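Excel 里 VLOOKUP 明明有这个编号却返回 #N/A，怎么查？

表格与办公软件互助区 > 公式与函数
发布于 2/22/20

小麦地

我在做一份年度供货对账表，用的是 Excel 2016。工作簿里有两个工作表，一个叫“Trellville”，是门市自己登记的出库明细；另一个叫“Driltham”，是从仓库系统导出来的价目，一共 508 行。两边都有“货号”这一列，我想按货号把单价带过来。

公式写在 Trellville 表的 E2：

=VLOOKUP(A2,Driltham!A:D,4,FALSE)

往下拉以后，大部分行都正常，但是有 79 行返回 #N/A。我随便挑了几个货号，用 Ctrl+F 在 Driltham 表里搜，全都搜得到，肉眼看也一模一样。

已经试过的办法：

把两列的单元格格式都改成“文本”，没有变化。
把两列都改成“常规”，也没有变化。
把出错的货号手工重新敲一遍，那一行就好了。但是我不想敲 79 遍，而且每个月都要导一次。

另外有一个现象，不知道有没有关系：出错的货号里，有的左上角有绿色小三角，有的没有。12月那一份也是同样的公式，当时没有出过错，仓库那边后来换过一次导出模板。

请问这种情况应该从哪里查起？最好能有一个以后每个月都能用的写法。

对角线三号

你这个现象基本可以确定是两边的值不一样，只是看起来一样。常见的有两种，你很可能两种都碰上了。

第一种是数字和文本混在一起。绿色小三角一般就是“以文本形式存储的数字”。VLOOKUP 精确匹配时，数字 10026 和文本 "10026" 算两个不同的值。改单元格格式不会改变已经存进去的内容，要重新输入一次才会生效，所以你手工敲过的那一行就好了。

第二种是有多余的字符。从系统导出来的数据，末尾经常带空格，或者带一个不换行空格（字符代码 160）。Ctrl+F 默认是部分匹配，多几个空格照样搜得到，所以搜得到说明不了问题。你在查找对话框里点“选项”，勾上“单元格匹配”再搜一次，大概就搜不到了。

先判断是哪一种。找一行出错的，比如第 30 行，在旁边空白单元格里分别写：

=ISTEXT(A30)
=LEN(A30)

然后在 Driltham 表里找到对应的那一行，写同样的两个公式。假如 ISTEXT 的结果一个是 TRUE、一个是 FALSE，就是第一种。假如 LEN 的结果不一样，就是第二种。

如果是第二种，再看看最后一个字符到底是什么：

=UNICODE(RIGHT(A30,1))

返回 32 是普通空格，TRIM 可以去掉。返回 160 是不换行空格，TRIM 去不掉，要用 SUBSTITUTE。
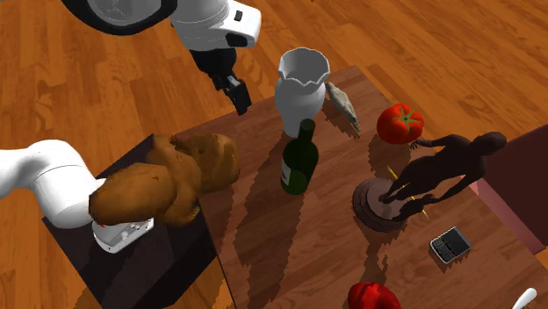
货号前面有 0 的，比如 00417，转成数字以后前面的 0 会不会丢？

会丢，00417 转成数字就是 417。只要货号里有这种开头带 0 的，就应该统一成文本，别统一成数字。已经被系统存成 417 的，可以用 =TEXT(A2,"00000") 补回五位，前提是你的货号全都是五位数。位数不固定的话补不回来，只能让仓库那边重新导。

清理的办法，我建议在 Driltham 表最左边插入一列，作为专门用来匹配的辅助列。插入之后原来的货号会移到 B 列，单价移到 E 列。在新的 A2 里写：

=TRIM(CLEAN(SUBSTITUTE(B2,UNICHAR(160)," ")))

往下填充到底。这个公式的结果一定是文本，所以查找值那边也要处理成文本。Trellville 表的公式改成：

=VLOOKUP(TRIM(CLEAN(SUBSTITUTE(A2,UNICHAR(160)," "))),Driltham!A:E,5,FALSE)

注意第三个参数从 4 变成了 5，因为多了一列。

以后每个月导出新数据，粘贴到 Driltham 表的 B 到 E 列，A 列的公式不要动。如果新数据比上个月多，把 A 列公式再往下拉一些就行。粘贴的时候不要整表覆盖，不然辅助列会被冲掉。

还有一点，UNICODE 和 UNICHAR 这两个函数是 Excel 2013 才有的，你用 2016 没有问题。文件要发给还在用 2010 的人，那边重新计算时会出 #NAME?。

纸箱与胶带

用分列最快。选中货号那一列，数据 > 分列 > 下一步 > 下一步 > 选“文本” > 完成。两个表都做一遍。我每次都这样弄，没写过什么辅助列。

小麦地

先试了分列，79 行里剩下 26 行还是 #N/A。这 26 行用 LEN 看，Driltham 那边都比我这边多 1 位，UNICODE 返回 160。

后来按对角线三号的辅助列做的，全部能带出来了。有几行显示单价是 0，我去看了，是仓库表里单价那一格本来就空着，跟公式没关系。

再问一个小问题：我还有一个同样格式的价目表，在另一个工作簿“Zernora.xlsx”里，能不能用同一个写法？

对角线三号

可以。两个文件都打开，写公式写到第二个参数时，直接切到 Zernora.xlsx 里用鼠标选中 A 到 E 列，Excel 会自动填上文件名，像这样：

=VLOOKUP(TRIM(CLEAN(SUBSTITUTE(A2,UNICHAR(160)," "))),[Zernora.xlsx]Sheet1!$A:$E,5,FALSE)

Zernora.xlsx 里同样要先加辅助列。那个文件关掉以后，公式里会变成完整路径，这是正常的，已经算出来的结果还在。要是把文件挪到别的文件夹，就到 数据 > 编辑链接 > 更改源 里重新指一下。

空单价显示 0 的问题，如果想让它显示成空白，可以在外面套一层 IF，查出来等于空就返回 ""：

=IF(VLOOKUP(…)="","",VLOOKUP(…))

省略号的地方换成你现在的完整参数。对账的时候我倾向于不套，留着 0 反而容易发现漏填的。

纸箱与胶带

补充一下，分列去不掉 160 那个空格，我上面没说清楚。不想加列的话，也可以用替换：先在编辑栏里把那个多出来的空格选中复制，Ctrl+H，粘贴到“查找内容”，“替换为”留空，全部替换。替换之前先把货号列设成文本格式，再只选中这一列，要不然别的列里的也会一起被替换掉。开头带 0 的货号替换完要再检查一遍，我有一次替换完前面的 0 没了，只好撤销重来。

小麦地

Zernora 那个也弄好了。替换的办法我在副本上试了一下，也能用，不过每个月都要记得做，还是留着辅助列。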